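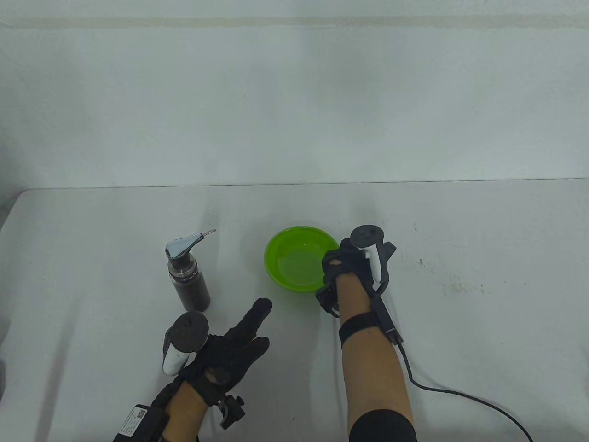

Bowl and dispenser on the table, trackers strapped on, afternoon.

Started after lunch. The dispenser task is the one I've been putting off, so I did it first. Green bowl in the middle, pump bottle to the left with the nozzle pointing right, a little water in the bowl. I want the arm to learn the press on the pump before I bother with anything else, and for that I need clean hand paths.

The left tracker is still the problem. The mount on the back of the glove shifts when I curl my last two fingers, and then the whole hand reads as tilted. I tightened the screw before I began and again after 6 takes. It held better the second time but I don't trust it. Hammad Paracha thinks the bracket should sit closer to the knuckles. He may be right, but the finger motion is worse there, and I had already drilled the plate.

Right hand was fine all day. The cable is a nuisance. If I let it lie loose on the cloth it tugs a bit when I reach across to the bottle. Next time I'll tape it along the forearm up to the elbow and let the slack hang behind me.

The log shows 80 takes, of which I threw out the early ones from before the second tightening. Target for this task is 400. At this rate it will take most of January, working only when the shop is free.

Two things to fix in the script. The start beep comes too early, so my hands are still moving into place when it begins to record. Also the file names don't include the task, and I've now got bowl takes mixed in with last month's drawer takes. Spent close to an hour sorting those by hand and gave up with the last folder not done.

Tried playing one take back on the arm at half speed around 4:30. It went to the bottle and came down about 2 cm to the side of the pump head. Same direction each time I ran it, so I think it's the offset between tracker and palm and not noise. I measured the offset with a ruler back in the fall. Need to do it again with the calipers, with the glove on this time.

The Krūmiņa servo for the wrist hasn't shipped. Wrote to them again. The one from Pemthorpe fits the bracket but gets hot if it holds a pose for long, and I don't want to leave it powered while I'm on the other side of the room.

The tablecloth needs a wash. Batteries are on the charger. Calipers are in the gray drawer under the drill press.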